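Preservation Is Part of the Product

When a publisher retires the servers of an older game, the announcement usually runs to a few sentences. Trultton closed the online service for its racing series in September, 10 years after release, and gave owners four weeks of notice. Players who had paid full price were left with a menu and a practice mode.

The Drasden Play Archive holds that this practice should end. A game sold at retail should remain playable in some form after official support stops – through a local network mode, a released server program, or a final patch that removes the login check.

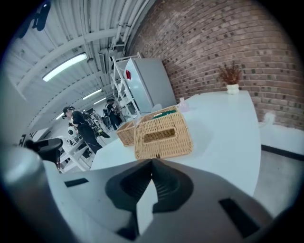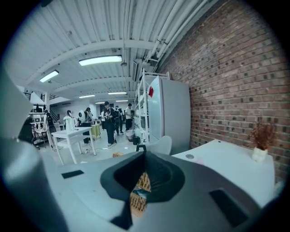
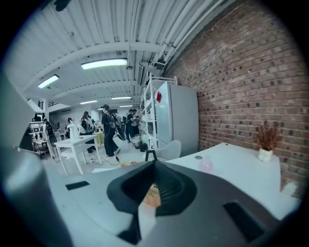 Publishers object that such work is costly and that old code is tangled with licensed parts. The objection has merit for titles already on sale, and we do not ask for the impossible. It is much weaker for games still in planning. A level built from plain surfaces, such as a red-brown brick wall with darker bricks scattered through it, needs no outside service to load on a home machine. The match list and the account check are what fail, and both can be designed with an offline setting from the first month.

Jendberg has shown that this can be done. Its studio released a server tool for Benmoussa before closing the official service, and player-run matches were available within 24 hours. The company gave up no rights to the name or the art.

We recommend that store pages state the minimum period of online support in clear type, next to the price. Buyers accept limits when they are told of them in advance. Where no period can be promised, the page should say so.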